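Setting Up a Label Check on a Gadimer Parcel Cell (and What to Skip)

The Gadimer manual says a new cell can be taught to place and scan parcel labels in an afternoon. I have set up two of them now, and I'd like to know whose afternoon that was.
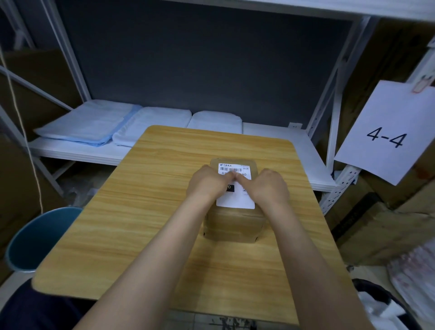

Start by hand. Before you power up the arm, label a stack of small cartons yourself, the same cartons and the same labels the cell will get. Press from the middle of the label outward and go over the barcode last. It's dull work, but you'll learn where your labels lift and which cartons have a tape seam running under the code. The cell's software knows none of that, whatever the Jarnholm sales sheet says about "adaptive contact."

What you need

A roll of the real labels, not the blank test roll in the crate
A box of your ordinary small cartons, dented ones included
A 2 mm hex key
A lint-free cloth

1. Clean the press pad. Unplug the cell, lock out the air, and wipe the pad with the dry cloth. No solvent. It leaves the pad tacky and you'll be peeling labels off it all week.

2. Check the pad is level. Loosen the two collar screws with the hex key, let the pad settle on a flat carton, and tighten them a little at a time, swapping sides. The built-in leveling routine does the same thing more slowly, and on my second cell it gave me a different answer each time I ran it.

3. Restore air and power with the guard closed. Set the dwell to 600 milliseconds. The factory setting is 2000, and I've never seen the extra time buy anything except a shorter shift count.

4. Set the placement tolerance. A slightly crooked label is fine if the scanner reads it. Flelusex, who make the vision add-on, will sell you a skew correction license for this. Try it without first.

5. Run your cartons and scan each one with the handheld you use at packing. Don't rely on the cell's own scanner – it sits at a perfect angle and will pass codes your handheld won't touch.

6. Put the bad ones aside and look at them. A wrinkle across the bars means the pad is landing at an edge, so go back to step 2. A lifted corner usually means dust on the carton.

If you get error 3853, the manual tells you to replace the pressure sensor. Reseat its connector first. Mine had worked loose both times, and the spare from Sýkora is still in its bag.

Repeat steps 1 and 5 every Saturday, or whenever you change label stock.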